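8月
文／Randa Abu Hammour、Idrisa Chege

4.2 失效分析：闭合了，但什么也没夹住

Temba策略在评测中一共跑了3234回合。我们原以为最难看的数字会出在放置阶段，结果出在抓取之前：夹爪在离棋子尚有一段距离处闭合，随后以十足的把握抬起、平移、在碗的上方张开，把空气端端正正地放了进去。控制器对此毫无异议，日志里写的是“任务完成”。这类回合我们称为“空投”，约80例，全部由Upendo Mbwambo逐条看录像挑出，她此后有一阵子不太愿意谈论国际象棋。

空投的直接原因是成功判据过于宽厚。Jevmont控制栈只检查两件事：夹爪指令是否到达闭合位，末端是否经过目标区上方。至于两指之间有没有东西，当时的设计者（即本文第二作者）认为“显然会有”。

深度估计也难辞其咎。棋盘垫的格子深浅相间，又带斑驳纹理，腕部视角下指尖与格面之间缺少可靠的高度线索。 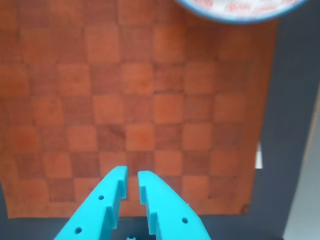

4.3 碗沿接触与急停

比空投更值得担心的是碰撞。有2个回合中，手指下降时压到碗沿，力矩上升，急停却没有触发。事后查明，阈值沿用了Rerby旧平台的配置，那台机械臂要重得多，对它而言压碎一只瓷碗大概算不上异常。碗幸存了下来，我们对阈值的信任没有。

修改如下：下降段改用单独的力矩上限；闭合后读取指间实际开度，若与空夹时的数值一致，即判为抓取失败并退回起始位。图3给出工作台的布置，碗压在棋盘垫左下部，与夹爪之间隔着大片格子，平移路径因此偏长，途中掉落也更难及时发现。

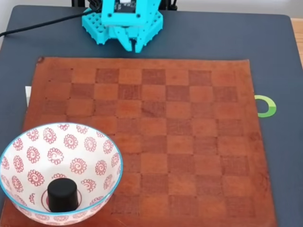

图3 工作台布置。夹爪位于垫子远端一侧，碗内有一枚黑色圆柱形物体。

修改后空投不再被记作成功，总成功率随之下降。Ketsara Chuensuk建议把这一降幅写进摘要，其余作者经过一段沉默后同意了。

相关条目
Wikoson夹爪开度标定笔记
Erick Kaijage：力矩阈值迁移中的常见错误
Temba评测日志格式说明（修订）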